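3.2 The box and the mat

Tidying studies tend to treat the container as the end of the story: a toy is either in the box or it is not, and the floor is whatever is left over. We held this view ourselves until the second round of home visits, by which time the participating households had cured us of it. In the Pusirlow set (2,204 logged put-aways, 428 of them started and then abandoned) the floor turned out to be doing a good deal of the work.

Most of the homes had no purpose-made toy storage in the room where play took place. Several had owned some, and were happy to tell us which cupboard it now lived in. What they used was a cardboard box. It costs nothing, it can be kicked along a hallway, and when it finally gives way at the corners another one arrives with the next delivery. Parents spoke of their boxes with no affection whatever and had kept them for years.

The contents of an open box are a poor guide to any sorting principle. Soft toys share the space with things still in their wrapping, and a crocheted doll may sit at the back like the chairman of a failing company. We coded contents by material, by size and by whether the item was bagged, and found that only the last of these predicted anything. Bagged items went in early and came out late. Rigid toys with awkward outlines, such as the bent teal piece in Figure 4, were the ones most often put off until the end, and on the Cieślak awkwardness scale they scored higher than anything else apart from dolls' prams.

Figure 4. Open pink box with mixed contents on a printed play mat; teal plastic toy on the mat in front of it.
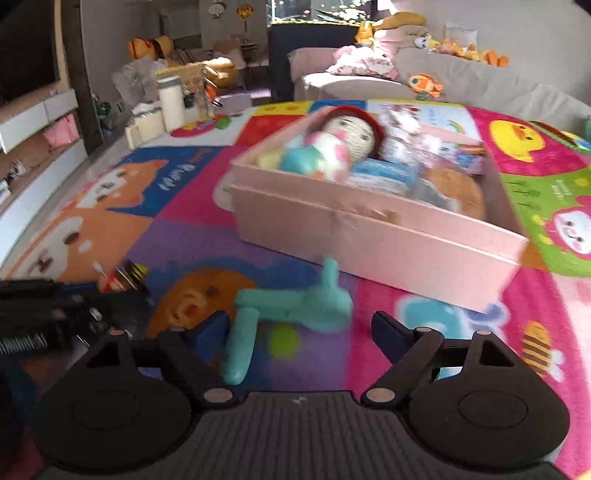 3.3 Losing things in plain sight

The second difficulty is the mat. Printed play mats are sold on the cheerful assumption that more pictures are better, and by that standard the one in our figures is very good indeed. It has a shiba dog, a bee and a cloud, and it offers a small object dropped upon it excellent company. Adults asked to clear such a mat frequently reached for a printed shape, paused, and then looked at the observer as though the observer had drawn it.

We had expected colour to be the main culprit. A teal toy on a mat with blue and green in it ought to be hard to pick out, and on a first glance it sometimes was. Outline mattered more. Objects with a rounded handle and a curved band kept their shape against the panels, whereas flat pieces lying wholly inside one panel were passed over again and again. Of the 2,041 placements we could score for background, 1,604 were on patterned flooring of one kind or another, so the point is not a small one for the homes we visited. Plain rugs were rarer and, according to their owners, regretted.

Printed lettering caused a separate nuisance. Children old enough to read stopped tidying in order to do so, out loud, and a word such as "PuPPy" could hold up a session for longer than a real puppy would have. We did not exclude these pauses. They are part of what tidying is.

Figure 5. Teal toy with rounded handle and curved band, lying on the mat near the puppy panel.
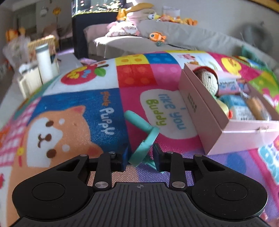
Page last changed: 2018-10-01

The Jokholm protocol, which we followed for the timing of sessions, asks that the mat be lifted and shaken at the end. We dropped this step after the pilot. Shaking returned a steady supply of beads, crumbs and single dolls' shoes, all of which then had to be coded, and the parents did not thank us for finding them. Readers comparing our counts with the Trolteck data should bear in mind that the Trolteck mats were shaken – and thoroughly, to judge by the length of the category headed "other".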